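Atelier partagé Orkatau
Compte rendu de la réunion du 12 août 2021

Présidence : Cristian Montoya

1. Poste à deux bras
Les parois claires sont posées sur trois côtés. Le câblage reste à reprendre sous la poutre avant. Cristian s'en charge – il demande qu'on ne touche pas aux attaches des câbles violets d'ici là.

2. Essais de rangement
On continue avec les tissus et le bac en plastique. Le pliage est reporté à novembre.

3. Achats
Devis Fumomex pour les moteurs de rechange : 1 256 euros. Adopté par 6 voix, 2 contre. Demander aussi un prix à Moncrieff pour les profilés.

4. Divers
La clé du local Dundcombe est à rendre à l'accueil.

Annexe 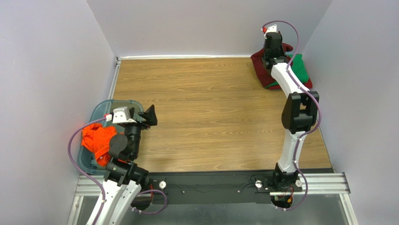 Poste à deux bras, bac côté gauche et tissus au fond à droite.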